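3.2 机の上に残るものたち

さて、ここからは私がいちばん楽しく書ける部分です(査読ではたぶん削れと言われますが)。本研究では、個人の作業机で「片づけの対象になるもの」をどう分類するかを考えてきました。調査したのはTilbyの共同オフィスにある17の机です。最初は文具や書類が主役だろうと思っていたのですが、記録を読み返すと、私の目を引いたのはお菓子と包み紙、それに配線のほうでした。図1の机でも、ふたの開いたピンク色の箱に色とりどりの個包装が入っていて、近くには丸まった紙があり、机の中ほどを黒いケーブルが絡まりながら横切っています。

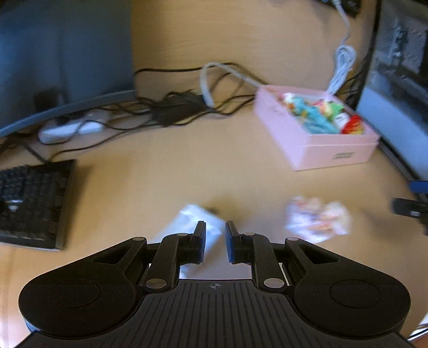
分類の話に戻ると、私は机上のものを「使う」「食べる」「捨てる」「動かせない」の4つに分けました。困ったのは最後の区分です!電源まわりは触ると仕事が止まりそうで、みなさん片づけのときも避けて通ります。するとその周りに小物がたまり、いつのまにか配線ごと風景になってしまうんですね。整理用品のTveitを配った机でも、ケーブルに手をつけた人は2人だけでした。

もうひとつ悩んだのが、おもちゃのような小物の扱いです。使うとも捨てるとも言いにくく、聞き取りでは「なんとなく置いている」という答えが続きました。そこでBrulitz分類表に「居場所のあるもの」という欄を足し、最大53点まで書き込めるようにしています。図2のように、キーボードのすぐ手前の縁に黄色とピンクのブロックがあり、その右にも鮮やかな色の小物が集まっている机だと、どこまでをこの欄に入れるか、私はかなり迷いました。
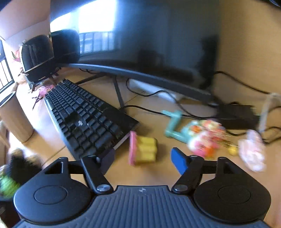

図1・図2 調査対象の机上の様子

3.3 片づけの順序

次に、どの区分から手をつけるかを見ていきます。私の予想では「捨てる」が先でしたが、Nonex式の記録票では「食べる」を先に寄せる人が目立ちました。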